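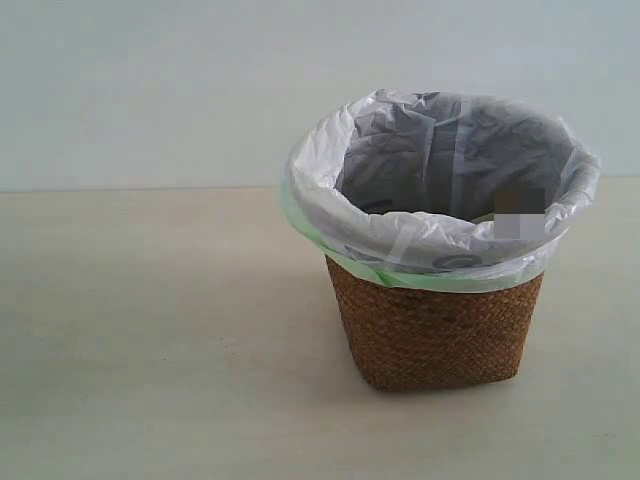

The lined basket used for the waste chore.

Skadside Chores: waste basket subset

Maintained by Marama Grimshaw and Alby Ruddock. Last revised in August.

Summary

Skadside is a set of arm recordings of small household jobs. We started it to get a fair answer to whether a machine can do them without a person standing by. This subset covers one job, putting packaging in a bin. It has 282 episodes.

Contents

episodes/ one folder per attempt
labels.csv outcome, start state, operator initials
splits/ train 118, held out 88, the rest unassigned

Wrist views and side views are stored separately. Match them on episode number and not on file time, as the clocks drift.
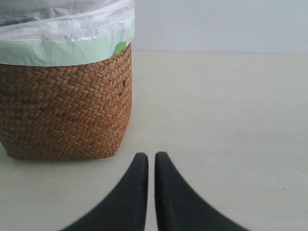 Can a policy trained on this data take over emptying the bins at home?
It can't. The data covers dropping an item in. Tying the bag, lifting it out and fitting a new one are not included.

Labels

Outcome is one of done, missed, dropped or stopped. Rochelle Whitelaw labeled everything once and Beverley Rakena went over the held-out split. Where they disagreed, the stricter label stands.
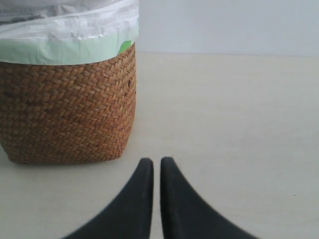 Known problems are mostly about depth. Models that do well on hard-sided boxes tend to release early with a bag liner. In the wrist view the folded plastic fills the top of the basket and is cut off there, so the opening itself is out of sight while the fingers are low beside the weave. We suggest using the side view for the release step. Roughly 5 episodes have a side view that stops early; they are flagged in labels.csv.

Not covered

Wet waste, glass, lids, pedal bins, and anything on carpet. Rhys Katene is working on lids in a separate set called Gruruvetti.
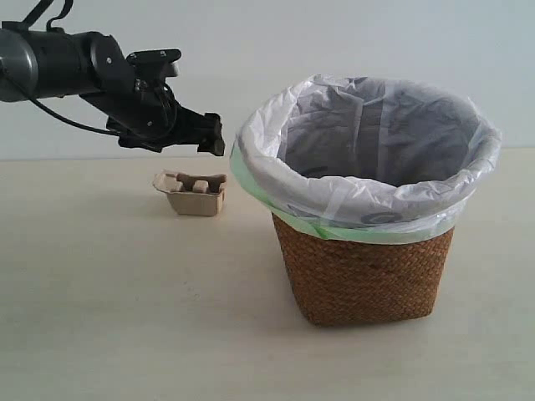

Side view: molded pulp tray, gripper and lined basket.

Changes

Renamed "fail" to "missed". Removed duplicate rows from labels.csv. Send corrections to Alby.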